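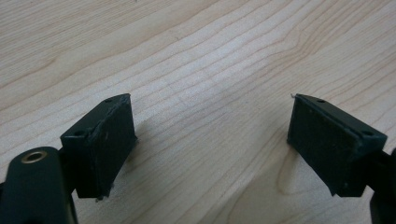 Annag Ritchie has been making tables at Endgate for three years, mostly on her own. We talked at the bench end of the workshop, quick chat, she had a delivery to Van Beek at noon.

First question, the obvious one. Why so pale?

"I like to see the grain. Put a dark stain on and you've lost half of it. People come in asking for walnut color and I say fine, go look at the pale ones first, run your hand over it, then tell me."

Most of them change their mind, she says. Not all.

She picks boards by the lines. Straight ones for the narrow desks, anything with a curve in it saved for the wide tops. "A big arch going across one side, thats the board I keep back. My old boss at Driko would have cut round it. He wanted every top the same."

Finish next. She hates gloss. "Shiny shows every fingerprint. And you get the window glaring back at you when you're trying to eat." So it's a matte oil, thin coats, up to 6 of them on a kitchen table, a light sand in between. Slow work. She used to do it with a varnish from the hardware store and has gone off it completely - yellowed on her, she says, inside a year.

And looking after one? Shorter answer than I expected.

"Damp cloth. Dry cloth. Oil it again when it starts to look thirsty. Don't put a hot pan on it, I will know."

What about scratches?

"Small ones, leave them. Deep ones, bring it back and I'll sand the whole top. You can't just do the one spot, it shows up as a lighter patch and then you're looking at that for ever instead."

Her biggest job so far was Vondoston, the reading room, 26 tables in one order. Took most of the winter. Would she do it agian? Long pause. "Ask me in April."

There's a bench on order after that, and a round table for her sister, which has been waiting a good deal longer than any of the paid work. Then the van was outside and she had to go find the blankets.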